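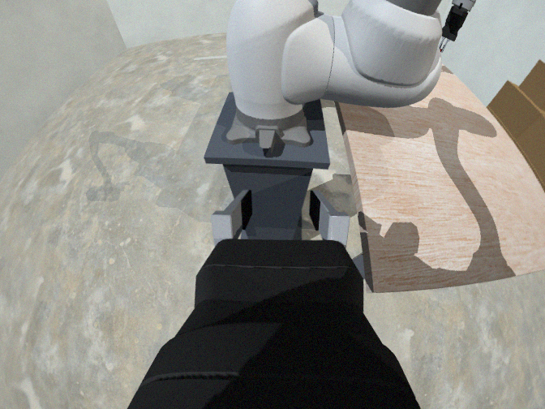

One buyer told us the sales pitch for the Halach was that it "frees up your people," and asked us to say, before anything else, where those people go. Fair question. Sosiseo, the maker, doesn't answer it on its data sheet.

Halach two-arm sorting station
Maker: Sosiseo
Stocked by: Grimell Workplace Equipment
Order code: 293
Lead time: 7 weeks
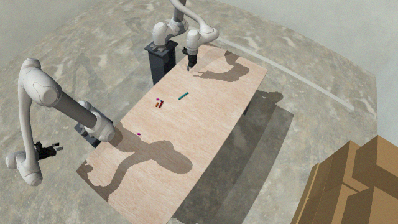 Staffing is where we think the claims run ahead of the product. Sosiseo says the station replaces a two-person sorting bench. Look at the layout, though: both arms stand along the same long side of the table, and the nearer one has its gripper out over the floor with nothing in it. Ask what each arm will be doing for most of a shift, and ask to see it with your parts. Small sticks on a bare tabletop are a kind job. A tote of mixed returns is a different one.
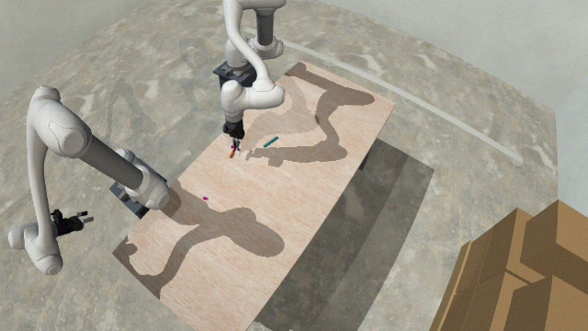
Halach in simulation, orange stick at the gripper of the far arm.

What changes for staff, going by the sites we supply: less reaching and less standing, more watching. Someone still loads the table, clears mis-picks and restarts the cell. That job is duller than sorting, and at one site it came with a lower pay grade. Put the new duties in writing before you order. 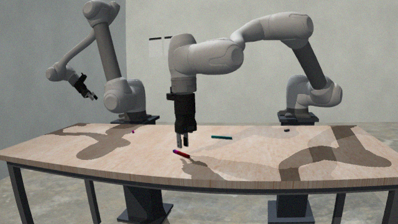

Halach in simulation, both arms over the table.

Opinion by R. Sachdeva, Equipment Buyer, Grimell

I would take the rental over the purchase. The 152-page manual assumes a technician on site, and training covers 2 people per station, so a sick day can leave you with a parked cell. Sosiseo charges extra for more.

Included: two arms, two grippers, pedestals, table, simulation license.
Not included: guarding, floor anchors, refresher training.

Rental terms on request from the Grimell equipment desk. Bring your own parts to the demo.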